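Rasberg Home Products Support Standards Contact

Search this site Enter keyword or part number Go

Ploken Two-Arm Table Unit
Good practice for safe use in kitchens and dining areas

Last updated: May

The Ploken is a two-arm unit for light handling work at table height. It is supplied by Rasberg to training kitchens, care settings and test homes. This page sets out the rules that apply to its use with crockery and cutlery, and should be read together with the handbook delivered with each unit.

Scope

These rules cover bowls, mugs, saucers, spoons and similar tableware. They do not cover knives, hot pans or drinking glasses, for which a separate agreement with Rasberg is required. The load on either gripper must not exceed 500 grams, including the contents of any vessel.

Before work begins

The supervisor must confirm that the stop button is within reach and that all persons are outside the marked working area. The gripper fingers must be wiped clean and checked for wear. Cables must be able to move freely through the full reach of each arm – a cable that pulls tight at any point is to be refitted before power is applied.

Tableware should be placed with clear space on all sides. Handles should be turned so that they can be reached without passing over another item. Where a spoon is left in a bowl, its handle should rest over the rim.

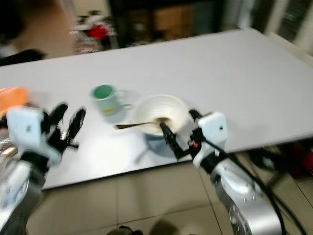 Tableware handling: right gripper at the spoon and bowl, left gripper open.

During work

One arm only may be in contact with a vessel unless the task sheet states otherwise. The second arm is to be held open and clear until it is called upon. Arm speed near tableware is limited to 240 millimetres per second, and this limit may not be raised by the user.

If an item tips or slides, the supervisor must stop the unit before reaching towards the table. Broken crockery is to be cleared by hand, with both arms at rest and the power off.

Training and records

Each supervisor must complete the Camen short course, which consists of nine units and a practical test. Courses are held on Tuesday mornings and are led by Conceição Nogueira. No more than 16 people are admitted to a course.

A record must be kept of every stop, whether or not damage resulted. Records should be sent to Arnulfo Valderrama, Product Standards, who also receives requests for changes to these rules.

Related items

Ploken replacement finger set
Ploken cable guide
Patrício table edge markers
Handbook and blank task sheets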